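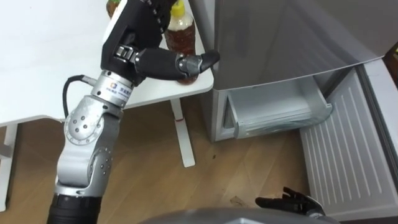
A bottle of brown liquid on the table beside the fridge.

How to put drinks away in a small fridge

By Nataša Yordanov

A small fridge fills up quickly if bottles go in wherever there is a gap. I use this order at home after a shopping trip. It takes a few minutes and works for most narrow fridges with a drawer at the bottom.

You will need a damp cloth, a dry tea towel and a clear bit of table next to the fridge. A desk will do. Leave enough space between the two for the door or drawer to open fully.

1. Bring everything to the table first

Stand the bottles upright and check that each cap is screwed on tight. Wipe off anything sticky. If a bottle has already been opened, keep it to one side, as it needs to go in last.

Keep bottles a little way in from the rounded corner of the table. It is easy to catch one with an elbow when you turn round.

2. Measure if you are not sure

Most trouble comes from tall bottles. Mine stand too high for the shelf in the middle, so they have to lie down or go in the drawer. The clear gap above my middle shelf is 135 mm. A tape measure across your own shelves will save a lot of shuffling about, and you can write the figures on a bit of tape stuck inside the door.

3. Sort out the drawer

Pull the drawer out as far as it will go and have a look before adding anything. Move soft things such as bread or salad to one side so that nothing heavy rolls on to them.

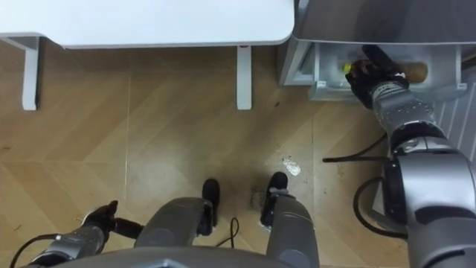

Lay bottles with their caps all facing the same way - towards you is best, as you can then see at once if one has leaked. Only lay down bottles that are still sealed. Push the drawer back slowly. If it stops short, something is standing too high at the back, so pull it out and lower that item before you try again.

Don't overload it. A plastic drawer front will crack if it is forced, and I paid 29 pounds for a new one last March.

4. Put the opened bottles in

Opened drinks stand upright in the door rack or at the front of a shelf. Use these up first. Check the label for how long they keep once open.

5. Clear and wipe the table

Take away the bags and any stray bits of packaging. Go over the whole top with the damp cloth, then the front edge, then dry it. Small dark marks often come off with a dab of bicarbonate of soda on the cloth - leave it for a minute before rubbing gently.

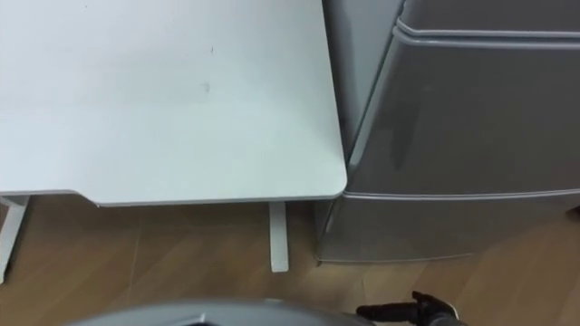 6. Check the floor and the doors

Look under the table and along the bottom of the fridge for scraps and sweep them up. Then press each door and drawer shut and run a hand down the seal. If you can feel cold air coming out, open it again and move whatever is in the way.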